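The referee has been told to speak

For most of his career, the referee says, the worst thing he could do was open his mouth. A whistle was fine. A card was fine. A full sentence was how you got into trouble.

This season the Zultitz League has put a microphone on his chest and wired it to the stadium speakers. After every video review he has to turn to the main stand and explain himself, out loud, to people who have spent the previous two minutes singing about his eyesight.

"I practiced in the car," he says. "Then I practiced in the shower, because the echo is closer to what you get in a stadium. My neighbor now knows the handball rule better than most defenders."

He agreed to talk on the condition that he not be named, a funny thing to ask for when your voice goes out over a public address system twice a month. We met at a coffee place near the Dirnasis ground, where he ordered tea and apologized to the server for taking so long over it. He is a schoolteacher the rest of the week, and it shows. He waits for you to finish. He also waits a little after that, in case you'd like to reconsider.

The first live announcement came in February, at Idahosa against Nollura, in front of 1,275 people. A goal had gone in, Nollura had celebrated it at some length, and the video room wanted another look.

"I went to the screen and it was offside. Easy one. Then I walked back and switched the thing on and I could hear myself breathing all over the ground. I sounded like a man who'd run up the stairs to answer the phone."

What he said, according to the match report, was: "After review, Nollura number nine was in an offside position. The decision is no goal." What he left out, he admits, was which end of the field he was talking about, and the home fans cheered only when the scoreboard caught up.

2 comments | 317 shares 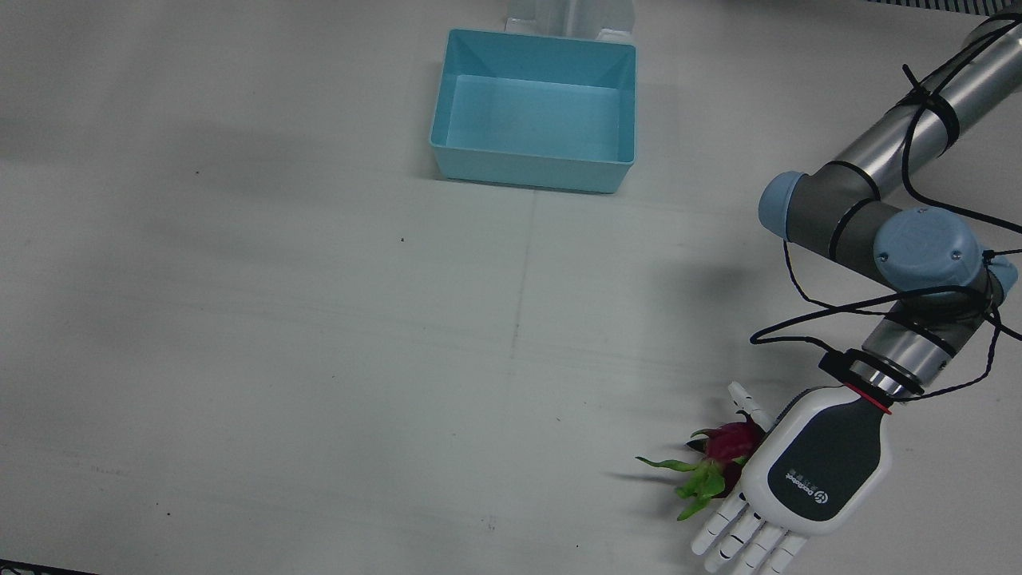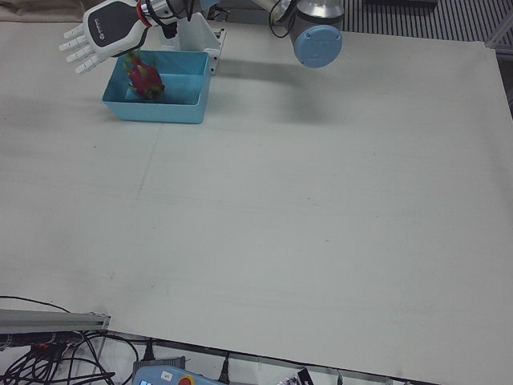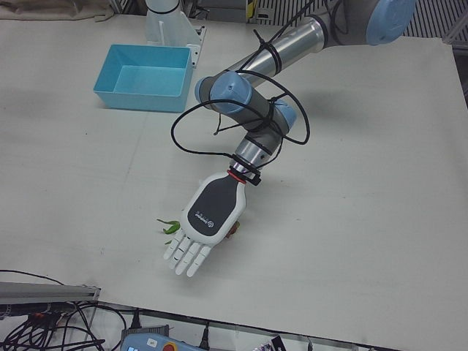 The league gave its officials an afternoon of training. There was a script with blanks in it, like a postcard you fill in at summer camp, and a former radio announcer who told them all to smile while speaking. He tried it once. "You can't smile and award a penalty. It looks like you've been waiting all day for it."

He's firmer on the point of the exercise than I expected. Fans in the ground have always been the last to find out what was going on, he says. Somebody on a couch three towns over gets six replays and a diagram, while the person who bought a ticket gets a man drawing a rectangle in the air.

So has it made people nicer? He looks at me for a while over the tea.

"No. They boo with more information now."

Coaches have changed a bit, he thinks. They used to demand an explanation, and now that one arrives on its own they've had to move on to demanding a different one. Players go quiet when he touches the switch – it's the only moment in the match when all of them do – and he has started to wonder whether he could get away with touching it more often.

The switch is the part that worries him. It sits just below his badge, and it's on or off with very little in between. In one match he left it on for a few seconds after announcing a penalty, and the whole ground heard him tell a goalkeeper to please get back on his line, sir. He says it was the "sir" that got the laugh.

Next month he has Dirnasis at home, a bigger crowd, 2,000 if the weather holds. He has asked the league if he can drop the words "after review," on the grounds that everyone has just stood there and watched him do it. The league is reviewing it.

He paid for both teas and left early to catch the pharmacy. He needed throat lozenges.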